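FOR IMMEDIATE RELEASE

Rind opens second shop in Dakness this March

I never thought I'd write one of these myself, but our budget for press people is zero, so you get me! I own Rind, the little cheese shop on the harbor side of Jisholm, and I'm very happy to tell you that we're opening a second place, over in Dakness, in March.

If you know the old ticket hall by the ferry landing, that's us. It sat closed for years and I walked past it every morning on my way to the bakery, thinking somebody should do something with those big windows. The new shop has a proper counter, a cold room I can stand up in (a first for me) and 27 seats for people who want to eat their cheese right there with a bowl of soup.
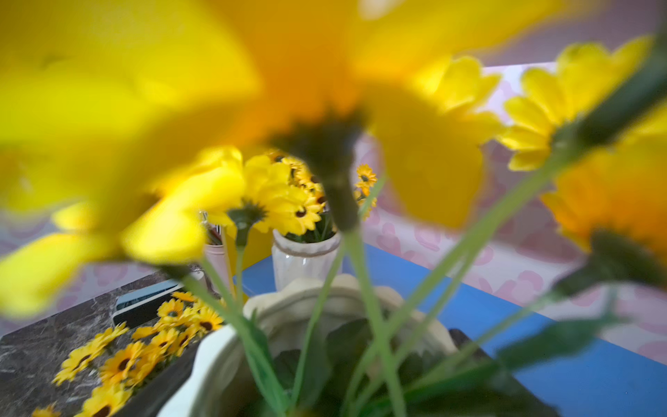
We'll carry everything you already get from us in Jisholm, plus a new washed-rind wheel we've been working on with the Stamenel dairy. It's called Stamenel 1507, after the number painted on the dairy's milk truck, and it's soft, a bit stinky and really good on dark bread. The first batch is only 500 wheels, so if you want a whole one for a party, please order ahead at either shop.

Opening day starts at 10 a.m. and goes until the soup runs out. The first tasting plate is on us, and kids get a grilled cheese for $2. Dogs are fine outside, where we've put in a water tap and some hooks for leashes.

Jisholm customers, don't worry, your shop is staying put with the same hours and the same faces behind the counter. I'll be going back and forth on the ferry, probably with a cooler on my lap.

Reporters and food writers who'd like a taste before we open can stop by the Jisholm shop any afternoon in February. Ring the bell at the side door if the front is locked, we're usually in the back cutting.

Contact: Rind, Jisholm harbor

###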